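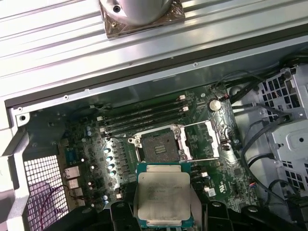

Stosteck Opens Second Computer Reuse Center in Imar

IMAR, March – Stosteck, a regional refurbisher of office computers, has opened a second reuse center in Imar to handle desktops and workstations retired by schools, clinics and small businesses. The center is in the former Iglesias furniture warehouse near the rail yard and is open to drop-offs from 8 a.m. on working days.

The company's first center, in Umen, has been running at capacity since last year. Equipment from the Imar side of the river had to be trucked there and often waited for weeks before anyone opened a case. The new site will receive, sort, wipe and repair machines locally. Umen will keep handling laptops and monitors.

Stosteck plans to employ 60 people in Imar once both shifts are filled. Hiring for the day shift is complete. Applications for the evening shift are open now, and no previous experience in computer repair is required. New staff are paid during an eight-week training course that covers safe handling, parts identification, data removal and basic fault finding.

What the center accepts

The Imar center takes desktop computers, workstations and small servers in any condition, with or without drives. Keyboards, mice and power cords are accepted when they come with a computer. Printers, televisions, loose batteries and household appliances are not accepted and should go to the county recycling yard.

There is no charge for business customers who bring in their own equipment. Pickup is available for a fee within the Imar and Umen delivery areas.

Every machine is opened and checked before a decision is made about it. Memory, processors and graphics cards that pass testing are kept for repairs. Cases, boards and wiring that cannot be used again are separated and sent to a metals recycler.
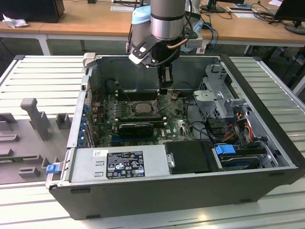 Data removal

Drives are taken out on arrival and logged under the customer's name. Working drives are erased and checked. Drives that fail the check are shredded on site. Customers receive a written record listing each drive by serial number and stating how it was handled. The record is included in the service at no extra cost.

Sales to the public

Refurbished desktops from both centers will be sold at the Imar front counter beginning next month. Each comes with a two-year warranty on parts and labor. Schools and registered nonprofits in the region may place orders in advance and receive a reduced price on bulk purchases. Price lists are available at either center.

About Stosteck

Stosteck repairs, resells and recycles office computer equipment. It operates 2 centers, in Umen and Imar, and is privately owned. Media questions and tour requests may be directed to the front office in Imar.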